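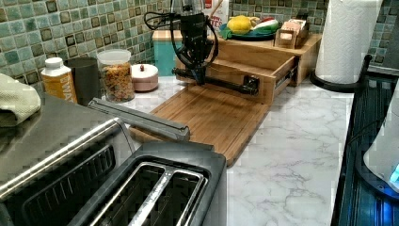
R. Villanueva
Merchant Site Inspector, Dredier Payments

Card terminal and counter check - Murnard Street location, Saturday, before open

1. Terminal serial matches the sheet - OK. Both units. Sticker on unit 2 peeling, reprint.

2. Tamper seals - OK on unit 1. Unit 2 seal is there but scuffed. Photographed, compare next visit.

3. Card slot and keypad, check for overlays - OK. Pulled on both, nothing moves.

4. PIN shield fitted - NO. Missing on unit 2. Owner says its in the back somewhere. Needs to be on before they take cards again.

5. Receipts show last four digits only - customer copy OK. Merchant copy prints the full number!! Old Nidik software, update was pushed in July and never accepted. Started it at 7:40, took 18 minutes, reprinted a test slip, fine now.

6. Paper card numbers on site - FAIL. Phone order slips in a folder under the register, 163 of them, some with the security code written down. Shred, and get me the shred receipt.

7. Refund password changed from default - NO. Changed while I was there. Manager only.

8. Batch closed daily - mostly. 6 late closes last month, late ones cost them the higher rate. Set auto close for 11 pm.

9. Wifi for guests separate from terminals - OK, seperate router.

10. Chargeback file kept - OK. One open, ticket 1342, reply not sent yet.

Result: conditional pass. Items 4 and 6 open. Call the office when done, dont wait for the next visit - monthly fee goes up if its still open at statement time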